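# Pekum seed swap list

Plain-text records for the seed swap run from Zabala hall. Maintained by Myrtle Boateng. Last full edit May 23, 2018.

## What is in here

- `varieties.csv`: one row per variety, 117 rows
- `growers.csv`: who saved the seed, by initials and plot
- `sowing.md`: sowing notes, mostly for beans and squash
- `labels/`: text for the packet labels, ready to print

The swap gave out 350 packets this year and 300 the year before. Those totals come from the sign-out sheets, which are on paper and have not been typed up.

## Columns in varieties.csv

| Column | Meaning |
|---|---|
| `id` | Short code, never reused |
| `name` | Name the grower gave us |
| `kind` | Bean, pea, squash, leaf, flower, other |
| `saved` | Year the seed was saved |
| `test` | Germination out of 20, blank if not tested |
| `notes` | Anything else |

Names are kept as written on the packet, spelling included. "Stastent Black" and "Stastent Blk" may well be the same bean. Barrett Sorensen grew both side by side and could not tell them apart, but they came from different plots and keep separate codes for now.

## Known problems

- There are 11 rows with no year. Treat that seed as old.
- Squash from the Jatum plots was not hand-pollinated, so expect crosses.
- Test results before 2016 were done on kitchen paper at room temperature. Later ones used a heated mat. Don't compare the two.
- Commas in `notes` break some older spreadsheet programs. Open the file as UTF-8 with quoted fields.

## Adding seed

Send a row in the same format, or write the details on the packet and hand it in at the hall. Packets need a name and a year. Seed must be dry before it is sealed. Peas and beans can go in paper; small seed is better in a folded envelope inside a jar.

New rows are added in July, after the early peas are in.

## Use

Copy and share freely. Please keep the growers' initials with the rows.

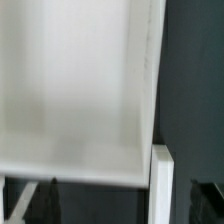 *White plastic tray, inside.*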